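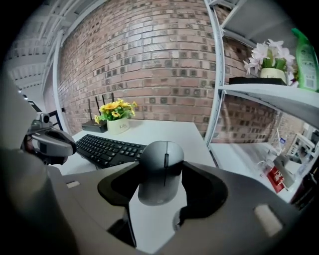 Souris grise, molette en haut.

jeudi 6 mars 2025

1/ Petit fil sur la migration du blog de la librairie Phillips, que j'avais devisée à une demi-journée. Je laisse ce chiffre ici, il servira à ceux qui me demandent un devis pour la suite.

2/ La demande tenait en une ligne : « on voudrait garder les commentaires ». Les articles, bof. Les photos, à la rigueur. Mais les commentaires, pas touche. C'est là que les habitués se disputent sur les traductions de romans russes depuis l'ouverture du blog.

3/ Il y en a 2000. Tout rond, j'ai vérifié la requête en pensant qu'une limite traînait quelque part. Pas de limite. Juste des gens qui ont beaucoup à dire sur les traductions de romans russes.

4/ L'ancien site tournait chez Siltell avec Plino, une extension de commentaires imbriqués que son auteur a cessé de maintenir après la version 2. La doc renvoie vers un wiki. Le wiki renvoie vers la doc.

5/ Plino a une idée bien à lui du fil de discussion : au lieu de remplir comment_parent comme tout le monde, il range la filiation dans une table maison, sous forme de chaîne. Genre « 14.3.7 ». Pas des identifiants, hein. Des rangs. Recalculés à chaque suppression de message.

6/ Enfin, recalculés quand le cron passait. Chez Siltell, le cron passait quand il voulait.

7/ Donc l'export natif donne un beau fichier XML, valide, propre, où toutes les réponses sont au même niveau. Une conversation de quarante messages se lit comme une salle d'attente où chacun parle tout seul.

8/ Premier essai : un script qui relit les rangs et reconstruit les parents dans l'ordre des dates. Impeccable sur mon jeu de test. Sur la vraie base, j'ai obtenu un commentaire qui était son propre grand-père. PHP a tourné jusqu'à épuisement de la mémoire, et moi avec.

9/ (Oui, j'avais une sauvegarde. Oui, elle était sur le même disque. On passe au message suivant.)

10/ La solution est venue des courriels de notification. Plino gardait une copie de chaque envoi dans wp_options, en autoload, ce qui expliquait au passage pourquoi la page d'accueil mettait le temps d'un café à s'afficher. Et dans chaque courriel, il y avait le lien vers le message parent. Avec le vrai identifiant.

11/ Je résume : la donnée fiable était dans le gras, et le gras était ce que j'avais prévu de supprimer en premier. J'ai failli le faire, d'ailleurs. Le DELETE était tapé.

12/ Script définitif : on lit les copies, on extrait l'ancre, on met à jour comment_parent, puis on vide les compteurs avec wp_update_comment_count_now. Si vous oubliez cette dernière étape, vos articles affichent fièrement « 0 commentaire » au-dessus d'une bagarre générale.

13/ Restaient 2 orphelins, dont la notification n'était jamais partie. Rattachés à la main, en lisant la discussion. L'un des deux disait seulement « Tout à fait d'accord ». Avec qui, mystère. J'ai choisi. L'histoire jugera.

14/ Côté affichage, le thème Hullska gère l'imbrication mais décale chaque réponse de 60 pixels vers la droite, sans plafond. Au bout d'un moment, sur téléphone, le texte fait une lettre de large. Très haïku. Réglé avec thread_comments_depth et trois lignes de CSS dans un thème enfant.

15/ Pour ceux qui vont demander : non, je ne publie pas le script tel quel. Il contient une variable nommée $pourquoi et une autre nommée $pourquoi2. Je nettoie et je mets ça en ligne en avril.

16/ Si vous êtes encore sous Plino, regardez dès ce soir la taille de votre wp_options. Et exportez la table AVANT de désactiver l'extension : la désactivation la supprime, sans demander confirmation. C'est dans la doc. Enfin, dans le wiki.

17/ Le site est en ligne depuis ce matin. Premier commentaire reçu : « C'était mieux avant. » Bien imbriqué, au bon endroit, sous le bon parent.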